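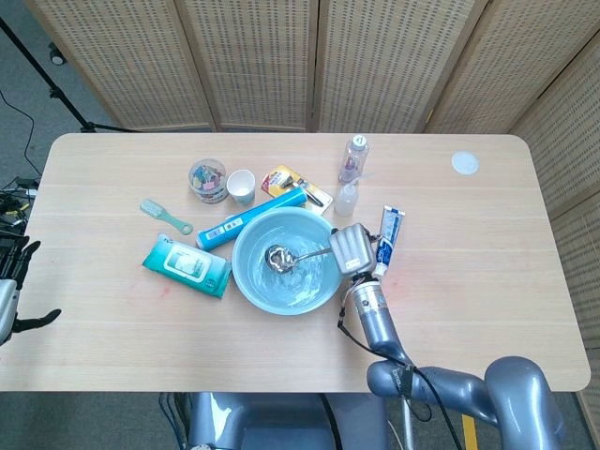
Revolbridge, 19/03/2020

Handwashing dishes properly, who else is into this?

tubandtowel
Original poster

Our dishwasher gave up in January and instead of replacing it we've gone back to washing by hand, and I have to say I'm loving it! I've got a plastic basin going with soapy water, ladles and the other long-handled things getting their turn after the plates, and the whole kitchen smells like lemon by seven o'clock. I never thought I'd be the person starting a thread on dishes but here we are.

So I want to hear everyone's system. Basin or straight in the sink? Rinse or no rinse? Mine goes glasses, cutlery, plates, then pots, and I change the water before the pots. The whole lot takes me 20 minutes with the radio on and I've come to look forward to it.

gumleaf67

Basin, always. My sink is one of those enormous square ones and it takes half the hot water tank to fill it to any useful depth. A basin uses a fraction of that and you can tip the grey water on the garden if you use a mild soap. My lemon tree gets a drink every second night.

Same order as you except I do cutlery first. Forks sit in the bottom while I scrape the plates.

PorridgePot

Cutlery before glasses?? No no no. Glasses go in the cleanest, hottest water or they come out with a film. I will die on this hill. One greasy fork and you've lost your sparkle for the night.

gumleaf67

I rinse, so there's no film. Do you not rinse?

PorridgePot

I don't, no. Grew up without it, Mum just stood everything in the rack with the suds sliding off and then dried with a tea towel. None of us ever noticed a taste.

tubandtowel
Original poster

Oh I'm a rinser, sorry Porridge! I keep a jug of clean water beside the basin and pour it over a rackful at once. Hardly uses any. I do agree with you on glasses first though, so that's one point each.

sturkness_sal

Love this thread. We had no dishwasher for the whole time we lived in Sturkness and I got really good at it, then we moved somewhere with a machine and I got lazy. Went back to hand washing for wooden spoons, good knives and anything with a coating, and then gradually for everything except after big dinners.

My best tip is for porridge and eggs: COLD water soak first. Hot water cooks it on and you'll be scraping until bedtime. Everything else can go straight in hot.

kettle_on_again

Seconding cold for eggs! I'd add mashed potato and anything floury. And don't leave knives lying in the suds where you can't see them, wash them one at a time and put them straight on the rack. I have a scar on my thumb that agrees with me.

What's everyone scrubbing with? I have a Zanetti brush, the one with the long bristles, and I've had it for 5 years. The colour has gone from the handle but the bristles are as stiff as ever.

PorridgePot

Dishcloth. Cotton, boiled once a week. Brushes flick grease up the wall.

kettle_on_again

Only if you scrub like you're putting out a fire, haha.

gumleaf67

I have 2 cloths and a brush and I use them all. The brush is for ladles and whisks, where a cloth can't get in around the join between the bowl and the handle. Gunk loves that spot.

nasum_fan

Has anyone tried the Nasum soap bar? It's a solid block, you rub the brush on it. I was doubtful as I like a lot of bubbles, but it cuts through roast pan grease beautifully and it's lasted ages. Doesn't lather much in a basin so if you're a suds person you may be disappointed.

sturkness_sal

Tried it, didn't get on with it. We had very hard water and it left a grey ring around everything. Might be lovely with soft water.

nasum_fan

Good point, ours is soft as anything. A splash of white vinegar in the rinse jug might fix that ring, worth a go before you bin the bar.

sturkness_sal

Gave it to my neighbour! But I'll pass that on to her.

tubandtowel
Original poster

This is fantastic, thank you all. I did cold water on the porridge pot this morning and it wiped clean with a cloth. Next question, and I suspect it's a touchy one: air dry or tea towel?

PorridgePot

Tea towel. Linen. Don't get me started on racks left full overnight.

gumleaf67

Air dry, and I'm not sorry.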